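Can a robot arm do small gearbox assembly yet, or am I wasting my time?

Asked in Workshop and Small Manufacturing
Fri 23 February
136 views, 2 answers

We are a small shop that rebuilds gear reducers, mostly for conveyor lines. Two people at the bench, plus me when the phone is quiet. A lot of what we do is planetary stages: carrier plate, pins, spur gears onto the pins, then the whole thing goes into the ring. It's dull work and our best bench hand is retiring in December.

A salesman from Wokell came by with a brochure for a bench-top arm. He says it can learn to pick gears out of a tray and fit them to the carrier. The price he gave for the two-finger gripper alone was $3280, and the arm is a good deal more on top of that. He had a video, but it was sped up and every part was already lined up in a printed holder. Our parts come out of the washer in a basket, any way up.

What I want to know is whether anybody is doing this for real with parts that aren't held in a fixture. I don't need it to be fast. I need it to not chew up ground surfaces and not jam a gear halfway down a pin and keep pushing.

Also, my wife wants to know if the same arm can fold towels. I said I'd ask.

Answer 1 (accepted)

I ran a cell like this at my last job, at Gorkia, so I can tell you how it went for us. Short version: yes for parts of it, no for all of it, and the parts it does well may not be the ones that cost you money.

Picking up a single gear is fine now. A spur gear is a friendly shape. It has two flat faces and a round outside, and if the gripper has soft pads it will hold on to the teeth without marking them. Sorting out a basket of them is harder, because shiny steel confuses cameras. Plates are the worst. A polished carrier plate under a shop light can look like a white blob with no edge. We put down plain gray cloth and moved the lights off to the side, and that helped more than any of the software updates we paid for.

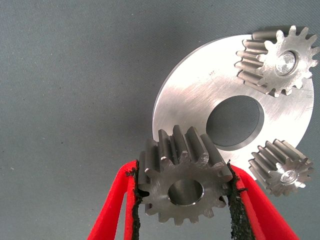
Getting a gear down onto its pin is where the time goes. If your clearance is loose, the arm can wiggle it on by feel most of the time. If it's a close fit, a slight tilt is enough to bind it, and you need force sensing at the wrist to know it has happened. Ask the salesman what the arm does when it feels a bind. Ours backed off, turned the gear a little and tried again, up to a limit that we set. Without that limit it would have kept going all afternoon.

Then there is meshing. Once one gear is on, the next one may have to line up with something that is already in place, and that's a different job from just dropping a part over a pin. We got to 91 percent good on the first try with one size of gear. That sounds all right until you work out what the rest does to your day. Somebody still had to stand close enough to hear it stop.

What I would do in your place:

Pick one gearbox model and get the arm doing only that.
Leave the needle rollers and thrust washers to a person. I have not seen an arm that handles greasy loose rollers well.
Make the salesman run your own parts, straight from your basket, at normal speed.
Change the gripper pads before they look worn out. Ours got ragged from the tooth edges and then parts began to slip.

On the towels, I've seen it done slowly. I would not buy an arm for it.

Answer 2

No. Everybody selling these says next year. We had a Barros arm on trial and sent it back. Hire an apprentice.

Comment on Answer 2: What were you trying to do with it? We have the same arm loading a lathe and it's been fine for that.

Reply: Putting bearings in housings. It could find the housing but not get the bearing started straight.

Comment from the asker, on Answer 1: Thank you, this is what I was after. Our pins are a close fit so I will ask about the force sensing. I've told Wokell we want a trial with our own carriers and they are checking on it — no date so far. Does anybody have experience with the Asitz wrist sensor? It's on his list as an extra and he couldn't tell me much about it.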